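July, site notebook, school extension, north wing

Nuvis sent the revised schedule again. Second fix is now meant to start before the screed moisture readings are signed off, and I still don't see how. The sheet says the slab will be ready when the joiners arrive. The slab hasn't read the sheet. Ibrahim wants to trust it and book the floor layers. I've asked him to wait.

The mock-up room is the only part of the job where I believe the finish we're being promised, and that's one room done by the best crew on a quiet week. Ask me again when the same crew has to do a corridor. 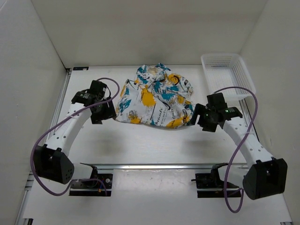 ## Screed

- Bakos fast-drying mix, bays 1 to 6. Supplier rep says three weeks to boards. Depth in bay 3 is well over what he was quoting for, so I'm ignoring his number.
- Lakshmi put hygrometer boxes down in bays 2, 3 and 6. Taped properly this time. Don't move them to get the scissor lift through (this means you, Ekene).
- Heating is off. The program assumes it's on. Raised it with Nuvis, got a thumbs up and no heating.
- Bay 6 sounds hollow by the door. Tapped it out and chalked the patch, one corner only so far. Jussara thinks it's curling at the edge. I think it debonded because the primer was left too long before the pour. No proof either way until we core it.

## Partitions

Studs in the two small classrooms are set out from the wrong grid line. The drawing is ambiguous, to be fair, but the note beside it isn't. The sole plate wants shifting 500 mm toward the window. Zdislava has marked the new line in red; the blue line is dead, please scrub it off before somebody builds to it.

Acoustic sealant: Flikora say their new tube skins over quickly enough to board the same day. Tried it on the offcut wall and it was still soft at the end of the shift. Will look again in the morning before I write to them.
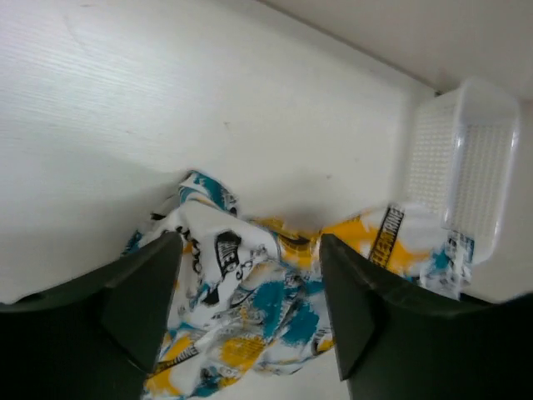

Can we close the walls before the electrical inspection if the cables have been photographed?

No. The inspector wants to see the runs in the open, and she said so at the last visit. Photos go in the handover file as well.

## Deliveries

Door sets from Nindus came short again, all left-handed, and the packing note says "complete." Signed for as damaged/short. Ibrahim rang them and was told the rest are "on the truck." Which truck they didn't say. I've taken the doors off the lookahead until they're in the container and someone has opened a box.

Price for the extra ironmongery is 2000, which looks padded to me. Asked for a breakdown. 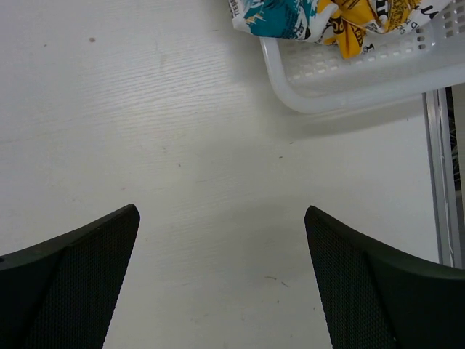

Also asked why closers are in there at all when they were in the original order. Jussara is digging out the first quote to compare line by line.

To do:

- Core bay 6, get Lakshmi there when it's cut
- Heating: put it in writing, copy the architect
- Recheck sealant on the offcut wall, 7 a.m.
- Blue line OFF the floor
- No floor layers booked until I've seen readings from all three boxes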